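An afternoon at the Irkus open day

Posted August 10, 2026

I had been meaning to get to the Irkus open day for a couple of years and finally managed it. The workshop is on the Dokville trading estate, a short walk from the bus stop if you come in by the back gate and rather a long one if you follow the signs. I followed the signs. Entry was free but you had to book a slot, and mine was for 2 o'clock, in a group of 14.

Irkus makes handling equipment for small shops and kitchens. Most of what it sells is dull and useful: conveyors for returned trays, a machine that folds cardboard, a lift for sacks. For the last while it has also been working on arms that are meant to do ordinary chores, first in the back rooms of shops and later, they hope, in people's homes. That was the part I had come for. I ran the stockroom of a greengrocer's for a long time and my knees would have been glad of some help.

We started in the loading bay, where we were given visitor badges and told to stay behind the yellow tape. The first stop was the tray line. Dirty trays go in at one end on a belt, a scraper clears them and they come out stacked. It was loud and it did the job. The guide said one like it had been running in a works canteen since November with very little trouble. Every tray is the same size, which makes life easy for it. Someone asked what happened if a fork was left on a tray and was told that it stops and a light comes on.

The second stop was shelf filling. They had built a length of shop shelving with tins, packets and a few bags of crisps, and an arm on a post was moving things from a crate to the shelf. Tins went well. Packets of rice mostly went well, though one ended up on its side and was left like that. With the crisps it was slow and picked up two bags together, then put both back in the crate and began again. I would have filled that shelf in a few minutes without thinking about it. The arm was still at it when we moved on.

I asked whether it could face up a shelf, meaning pull everything forward and turn the labels to the front, which takes up more of a shop worker's day than customers realise. The answer was that it can pull forward but turning labels is still being worked on. I also asked about rotation, putting the older stock at the front. That depends on reading the dates, and the print on some packets is poor enough that I can't read it either.

We had tea after that, in the canteen upstairs. Biscuits were provided. There was a display about an older project called Ulau, a trolley that followed shop staff about. It never went on sale. I thought it looked handy and would have bought one.

The last part of the visit was household chores, and it drew the most questions. The jobs on their list are clearing a table, putting away shopping, loading a dishwasher and wiping down. Table work has come furthest. Fruit gets used a lot for practice, we were told, partly as it comes in so many sizes and partly as a bruise shows up afterwards if the grip was too hard. Anyone who has sold apples will know about that. You can drop one in the morning and have a customer bring it back in the afternoon.

The fingers on the arm are simpler than I had expected. There are only two of them and they open into a wide V. I had pictured something closer to a hand. The apple sat in the middle of a plain white plate, red on top and going yellow lower down, the sort I would have put at the front of the display.
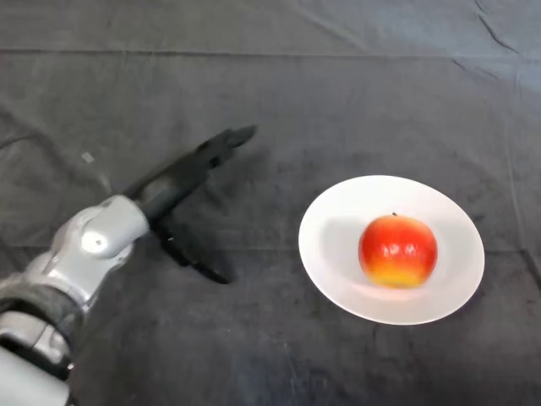
Dokville Dave, who left a comment under my note about this visit on the estate noticeboard, thinks I am being too kind to the whole business. He wrote that his dishwasher is a robot already and that loading it is the only bit he minds, so until a machine can do that with a greasy roasting tin and a wine glass in the same load he will keep his money. He also wanted to know who cleans the arm.

I can't answer the last one. On the loading, I think he is right that mixed jobs are the trouble. Everything I saw go well that afternoon was the same item over and over.

Price came up at the end, as it always does. The tray line can be hired by the month. There is no price for the household arm and no date for it either. One man in our group had used a Baxter at his old firm and said it was good at packing once it had been set up, but that the setting up took longer than anyone had planned for. The guide didn't argue. She said they had logged over 500 hours on table clearing alone and that she still does her own washing-up.

For a stockroom, I would take the tray line now and the shelf arm for tins only, overnight, with the shop shut. At home I would wait.

If you want to go next year, book early and wear flat shoes. Parking is at the side of the building and the toilets are upstairs, past the canteen. The lift was out of order when I went.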